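Course Handouts > Service Robotics > Week 5: Handover and Shared Tables
Filed under: Safety & Good Practice

Notes by Hongjun Bai

Welcome back, everybody. Last week we spent nearly the whole session on the big written standards, the ones with numbered clauses, and I promised something closer to the tabletop this time. These notes cover the house rules we use for small-object work at a shared table, meaning any task where a hand with fingers picks up, turns or passes something light while a person is sitting within reach. Please read them before Saturday's lab, and bring your questions (I mean that -- the best changes to this list came from students who were annoyed by it).

A word on where the rules come from. The first version was written for the Hao front-desk exercise, and the Plurkska group added the parts on thin objects after a term of picking up cards, tickets and envelopes. The published standards still come first, and if you ever find one of our rules pulling against them, follow the standard and write to me.

Rule 1. Agree on the zones before power goes on.
Sit down together and decide which part of the table belongs to the robot and which to the person. Say it out loud. A person may rest an arm in the shared part while the hand is holding still, but reaching past the fingers is something we stop for.

Rule 2. Keep the grip as light as the object allows.
A plastic card needs very little. Start at 5 newtons and go up only if it slips. For anything thin we use the thumb against the fingers, with the card's face left as open as we can manage, so that the person can find a free edge to take hold of.

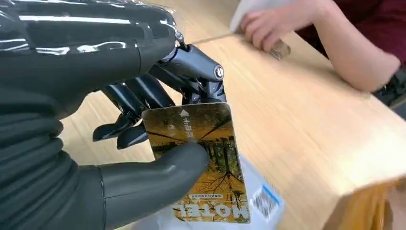 Rule 3. Slow down near people.
Inside the shared part of the table the wrist moves at up to 50 millimeters per second. I know it feels terribly slow. Outside it you may go to 200, and please set these as limits in the controller, where a tired operator can't forget them.

Rule 4. Let go on a pull.
The fingers open when the person tugs gently and keeps tugging. A single bump doesn't count. Test this by hand at the start of each session, with the same kind of object you plan to use.

Rule 5. Write down every stop.
Time of day, object, who was seated, what you changed afterward. One line in the Skuser log is plenty, and "don't know why" is a perfectly good entry!

For Saturday, work in pairs and swap seats halfway through, so that each of you has been the one receiving the card. Then pick one rule and write half a page on how you would check that a team is really following it.

329 views | 5 comments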